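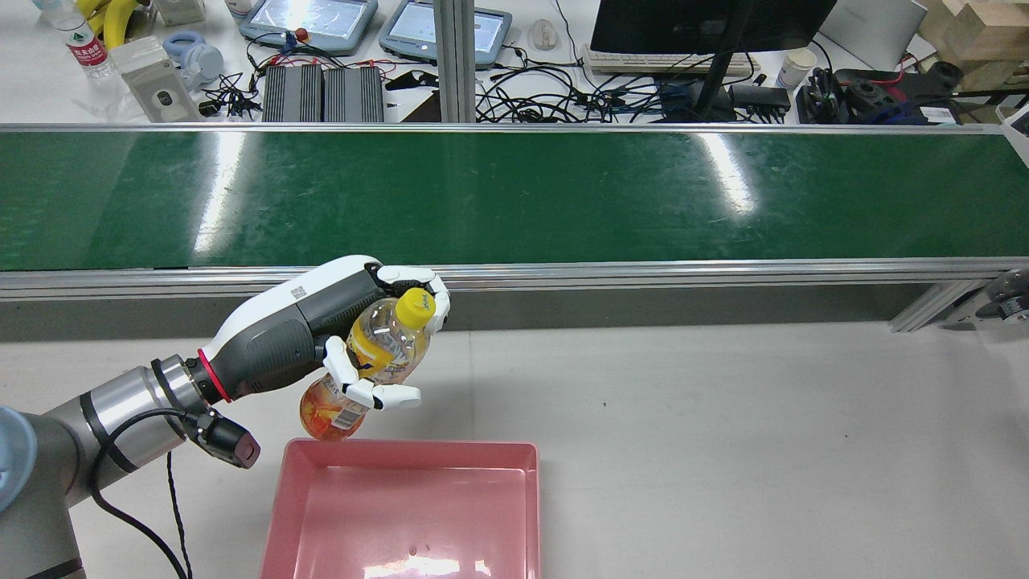 Packing bench: trays, belt and bottles

Bottled drinks for the Skirncombe hampers are now packed from the green belt into the shallow pink trays. The deeper crates used until March have gone back to Jundcombe. Shirley MacLeod has revised the bench sheet, and the points below replace section 8.

Trays stand on the white table alongside the belt, long side parallel to the rail. Bottles are laid flat with the label uppermost and the caps all facing one way. Check each screw cap before the bottle goes in. A tray with any liquid on its base is taken out of use, wiped and dried.
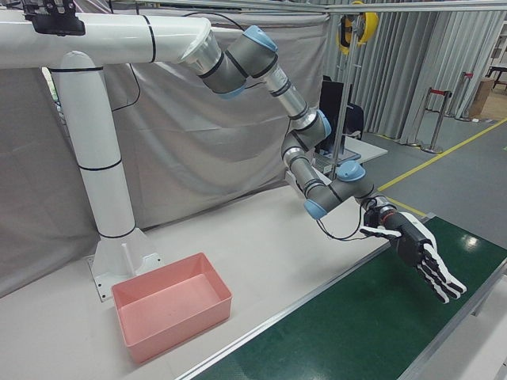
The tray is set down empty and stays in the same position until it is full. Sliding a part-filled tray along the table lets the bottles roll, and the sloped sides do little to stop them. Full trays are lifted by the rim at both ends and should weigh no more than the limit given on the sheet.

The belt surface is cleaned with a damp cloth at the end of each run, working away from the rail. Solvent sprays dull the finish and must not be used. Stock for the Kelska order, up to 265 bottles, will be packed in the same way.

Queries on tray stock go to Oanh Khúc. Scuffs that catch a fingernail should be reported to Ghislain Beaulieu before the next run.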